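Why Bread Dough Rises

Bread dough starts out as a heavy lump. After an hour or two in a warm place it is light, stretchy, and much bigger. The change comes from yeast, gas, and a stretchy material called gluten.

What yeast is

Yeast is a living thing. It belongs to the same large group as mushrooms, the fungi, but each yeast is a single cell, too small to see without a microscope. The dry yeast sold in packets looks like tan sand. Each grain holds a very large number of cells that are resting. When they are mixed with warm water, they take it in and become active again.

What yeast eats

Yeast feeds on sugar. Flour has a little sugar in it and a lot of starch. Starch is made of long chains of sugar joined together. Flour also contains enzymes, which cut the starch into smaller pieces. Yeast can use some of those pieces as food, so bread will rise even when the baker adds no sugar.

As yeast uses sugar, it gives off carbon dioxide gas and a small amount of alcohol. This process is called fermentation. Most of the alcohol leaves the bread in the oven. 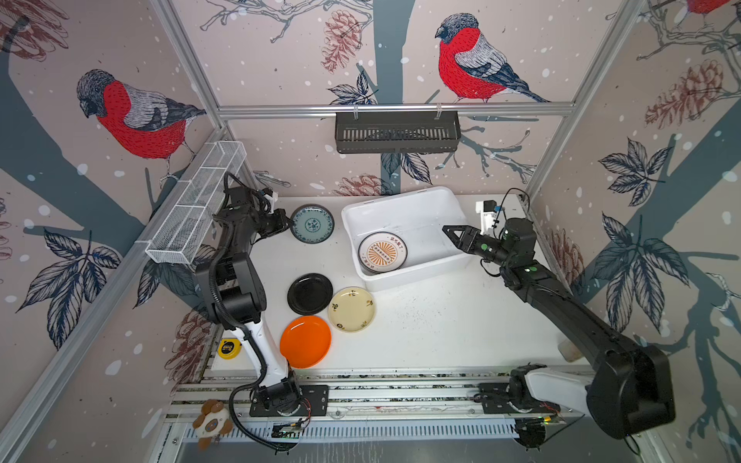 How the gas stays in

Gas by itself would float out of the dough. Gluten holds it in. Gluten forms when two proteins in wheat flour meet water and link up. Kneading, or pushing and folding the dough, lines up the links and makes them stronger. The gas collects in small pockets with gluten walls. As more gas is made, the pockets get larger and the dough swells.

Rice flour and corn flour do not form gluten. Breads made from them need something else to trap the gas, such as egg or a plant fiber called psyllium.

Why temperature matters

Yeast works slowly in the cold and faster in the warmth. Too much heat kills it. At the Obeidat bakery in Mestton, the baker, Joelle Rawashdeh, keeps her rising room at 35 degrees Celsius for soft rolls. Her sourdough goes into the refrigerator instead and rises for 11 hours. The slow rise gives it a stronger taste.

What happens in the oven

For the first few minutes the dough rises quickly. Bakers call this oven spring. The gas expands as it warms, some water turns to steam, and the yeast makes its last gas before the heat kills it. Then the gluten and starch become firm, and the bread keeps its shape. The outside gets hotter and drier than the inside. It turns brown and becomes the crust.

Try it

Ask an adult to help with the warm water. Put two teaspoons of dry yeast, one teaspoon of sugar, and half a cup of warm water into a small, clean plastic bottle. Swirl it gently. Stretch a balloon over the neck and leave the bottle in a warm place for an hour. Measure around the balloon with a piece of string every 15 minutes and write down each length.

Repeat the test with cold water and compare the two sets of measurements.

Words to know

Enzyme: a substance that speeds up a chemical change in living things.
Fermentation: the process in which yeast turns sugar into carbon dioxide and alcohol.
Gluten: the stretchy protein network in wheat dough.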